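About Flellholm Stage School

Flellholm began in the back room of Sarla Chauhan's house in Cludomville, with 10 children, one piano and a great deal of borrowed furniture. Sarla had spent years in touring musicals and simply missed the noise, so she started teaching on Saturdays, and then on most other days too! 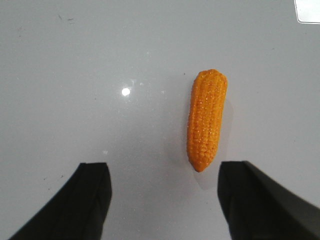 A toy ear of corn on a gray tabletop.

These days we have 80 students between the ages of seven and eighteen, and they study acting, singing and screen work with us after school. 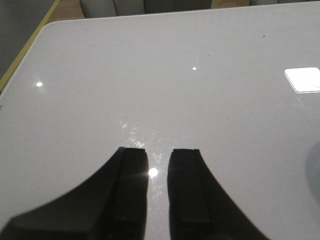 Hazem Belhaj looks after the younger groups (he is very patient with shy ones), while Kenza Ouazzani teaches voice and prepares our older students for auditions — a job she takes to heart.
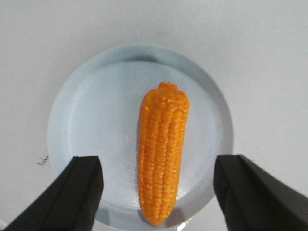
Every May we put on a full show at the Bouzid Theater, where the house seats 766 and grandparents tend to fill the front rows well before curtain.

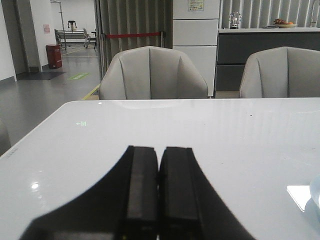

Does my child need acting experience to join?
Most of our students start with none at all, and the first class is free, so come along and see how it feels.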